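Monthly check, prep room 202, December. Covers table, trays and shallow dishes. Mark each line OK, Watch or Withdraw and write the comment at the time of checking.

## Table

- [x] **Top surface** — OK. Clean, no lifting. Wipe down with Bremo neutral cleaner only; the scouring cream dulls the finish.
- [x] **Edge strip** — Watch. Tan strip on the long side to be pressed along its full length at each check. Report any movement.
- [x] **Feet and levelling** — OK. One foot adjusted by a quarter turn.

## Trays

- [x] **Green trays, rims** — OK. Run a gloved finger round the full rim, corners included.
- [x] **Green trays, flatness** — OK. Tray must not rock when pressed at opposite corners.
- [ ] **Vamix trays, deep** — not checked, all in the dishwasher. Carry over.

## Shallow dishes

- [x] **Interior, white dishes** — OK. Look for chips, hairlines and grey patches under the lamp. Shading on the sloping walls is not a fault; wipe and look again from the other side before marking.
- [x] **Dark rim** — Watch. Four dishes checked, one with a rough spot at a corner, set aside for a second opinion.
- [x] **Underside** — OK. Any bare metal means Withdraw.
- [x] **Labels** — Watch. Ogura labels are coming off in the wash. Use the engraved tags when they arrive.

## Storage and load

- [x] **Shelf load** — OK. Limit per shelf is 300 N, stated on the plate at the left upright.
- [x] **Stack height** — Withdraw two dishes from the top stack. Maximum is three, with a liner between each.
- [ ] **Liners** — short. Order from Briltier is still open.

## Comments

Dishes go on a tray for the rim check, never straight on the table. The tray keeps any loose chip in one place. An empty dish only — last month one was passed with a cloth in it and the base was never looked at.

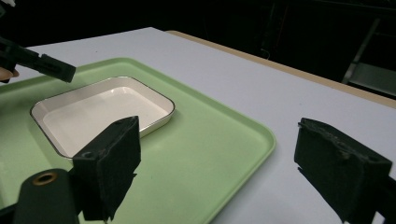 *Checked by Charalambos Petridis*

White dish with the dark rim, on the green tray: interior clear on the visible base, no entry needed. Underside recorded separately.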